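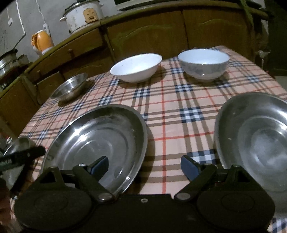 Fig. 1. Bowls and basins on a plaid tablecloth.

Setting up a family page

Okay, so your main celebrity profile on Villine is live and you want to add the family part -- parents, kids, siblings, who's married to whom. It's my favorite bit of the whole site (I've built 471 of these and I still get a kick out of it), but it's also where new editors get tangled up. Take it slowly the first time.

You'll need editor status and the Kasten box turned on. If you don't see a Kasten tab when you open a profile, go back to your account settings and tick "Show fact boxes," then log out and in again. Just refreshing the page won't do it.

1. Open the star's profile and click Kasten, then New Family Box. Leave the template on Standard. The Extended one is meant for big acting dynasties and it's a bear to edit.

2. Type the star's name exactly as it appears on the profile, middle name and all. If you leave out the middle name you'll get a second, empty profile, and then you have to write to the help desk to get it merged. I've done this more than I'd like to admit!

3. Add parents first, then partners, then children. The box sorts itself by the order you enter people, and there's no dragging them around afterward.

4. For each person, pick a Status: Public, Semi-public or Private. Public means they have a career of their own that gets written about. Most spouses who turn up on a red carpet once a year are Semi-public. When you can't decide, go with the quieter one.

5. Paste in a source for every relationship. An interview is great, and so is a post from the star's own account. A fan forum doesn't count, however sure everybody on it sounds.

6. Hit Save as Draft. Please don't hit Publish yet, we still have the dates to do.

CAUTION: Anyone under 18 gets a first name and nothing else, and only if the parents have shared that name themselves. No school, no birthday, no photos. And please, no "dating" line for a toddler. I delete those every week.

Adding dates with Hemero

Hemero is the little calendar that works out ages and anniversaries so you don't have to go in and change "34" to "35" by hand every year. I love it, but it's picky.

1. In your draft, click the calendar icon next to an adult's name.

2. Enter the date as month, day and two-digit year, like 8/13/19 for a wedding. If all you have is the month, say December, choose Month Only and leave the day blank. Don't put in the first of the month as a filler, or the site will wish people a happy anniversary on the wrong day.

3. Check the age or year count that pops up on the right. If it looks silly, you've probably swapped the month and day.

4. Click Lock. Unlocked dates don't show up for readers.

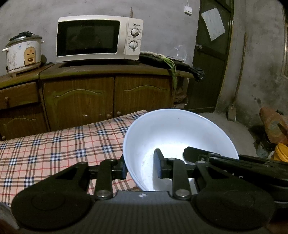
Fig. 2. A pale bowl, tilted, with nothing in it.

Bands and other group families

With a group like Hikitz, where 2 of the members are sisters, make one family box and link it to both profiles. Two separate boxes will drift apart the minute somebody edits one of them. Use Link Existing at the bottom of the Kasten tab, pick the box, and save.

NOTE: The Hikitz page has 3,501 followers, and every one of them gets a ping when you publish. So preview it, read it out loud, fix the typos, and then publish once.

If something looks wrong

The box is blank: you forgot to lock the dates, or the draft hasn't been published.

A parent shows up as a child: delete that line and enter it again. The Relationship menu jumps back to Child whenever you change the Status, so set Status first.

The Publish button is gray: one of your relationships has no source. Look for the small orange dot next to the name, add your link there, and save the draft again.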